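Vumano's 'no wager' bonus comes with plenty of strings

17 October 2021

Online casino operator Vumano has launched a welcome offer it describes as a no wager bonus, giving new players 50 free spins on its Zulu slot. The banner says winnings are "yours to keep". The terms and conditions take a good deal longer to say something less cheerful.

The spins themselves carry no playthrough requirement, and that part holds up. What a player wins from them goes into a separate balance, however, and that balance can't be withdrawn until the player has made a first deposit and staked it in full on selected games. Whether that counts as "no wager" depends on how generous you feel towards the marketing department.

Then there is the clock. The free spins lapse 4 days after the account is opened, and identity checks have to be finished before any of them can be used. Vumano says most checks are done "promptly" but gives no figure. Anyone whose driver's licence is sent back for a clearer scan could lose a fair slice of that window.

Vumano launched in April under the Pleselley label, which already runs the Kerkden bingo site. Kerkden had a similar offer in its early months. It was quietly reworded after players complained that the cap on winnings was listed under a heading about account security. The cap is easier to find this time – clause 8, under "Promotions" – but it is still there, and it still isn't on the banner. 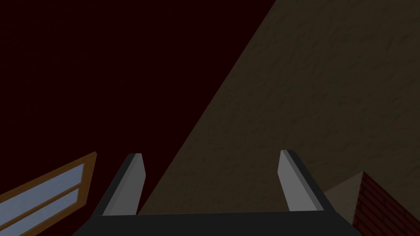 A computer-rendered robot gripper.

Sayaka Ikeda, a spokesperson for Pleselley, said the offer was "among the fairest in the market" and that the deposit condition was there to stop people opening several accounts.

"We want players to try Zulu and enjoy it," she said. "The terms are written in everyday language and our support team is happy to go through them with anyone."

We tried the support team. The live chat reply was polite and pasted in the same clause we had asked about. A second message, asking which games count towards the deposit condition, got a link to a page listing 101 titles, with no way to sort them and no mention of whether the list can change during the offer. A further question on that point had not been answered when this item was published.

As for the game, Zulu is a standard five-reel slot with a free spins round and a multiplier that turns up less often than the trailer suggests. Vumano publishes a return to player figure for most of its catalogue. Zulu's help screen has the heading for it, with nothing underneath. Ikeda said this was a display error and would be fixed "in the next update", without giving a date.

The offer is open to new customers only, one per household. Players who already hold a Kerkden account are treated as existing customers and don't qualify – a point found in the final paragraph of the terms, after the section on cookies.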